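Workshop notebook – Skitdale bench, wood and kitchen things
June 14, 2019

Spent the whole morning on the utensil lot for the Atbridge house and I'm still grinning. Somebody had a wonderful eye for handles. I came in expecting a box of dull spatulas and ended up with a page and a half of notes before lunch!

Started with the wooden ones. Washed by hand in lukewarm water with a drop of dish soap, no soaking, then stood up to dry overnight on the rack by the window. Went over the fuzzy spots with 320 paper, wiped the dust off, then one thin coat of the Macaraeg oil. The reddish ones drink it up and go a lovely deep color. The squared handle needed a second pass on the corners where the grain had lifted. Left the corners crisp – I like how it sits in the hand and I don't want to round it over just because I can.

Oil note: the new Macaraeg bottle is thinner than the last one. Warm it a little in a water bath before use and it spreads even better. Wipe off after 20 minutes, not the 40 we wrote down last September. At 40 it gets tacky and then picks up lint from the rag (ask me how I know).

The see-through spoon was the surprise of the lot. I had it down as a throwaway and it cleaned up so nicely. Soft cloth and baking soda paste, very light pressure, rinse, repeat. No solvent on this one, please! I tried a dab of alcohol on the underside of the handle tip and wiped it straight off, didn't like the idea of going further. The broad bowl catches the light beautifully.

Long black handle with the copper-colored band: band wiped with a dry cloth only. I don't know if it's plated or painted, so polish stays away from it until we do.

Basket. The cream one, plastic, with the slots. I had planned to move everything into the stoneware crock from Flesthorpe, but the crock weighs a ton and the slots let air through to the bottom ends, so the basket wins. Old toothbrush through every slot, both directions, then a rinse from the inside out. Took ages, very satisfying.

Arranging: tall things to the back and sides, spoon up front. Tried it heads down first and it looked like a bundle of kindling. Heads up is better for anything with a bowl. The thin sticks go together on one side or they slide under everything else and you have to tip the lot out to find them.

Set it on the dark glass table near the bamboo faucet and the ridged basin, and the warm wood looks great next to all that white tile. The rippled glass shows every drip, so keep a towel handy.

Still to do:
– second coat on the squared handle, check for tackiness first
– new label for the oil bottle with the 20 minute time
– find out what the gold-colored stick with the green tip is for. I love it and have no idea
– lot 123 (ladles) is next, still in its wrapping under the bench

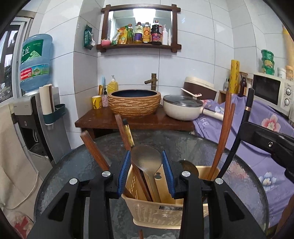
Utensil basket on the glass table, spoon up front.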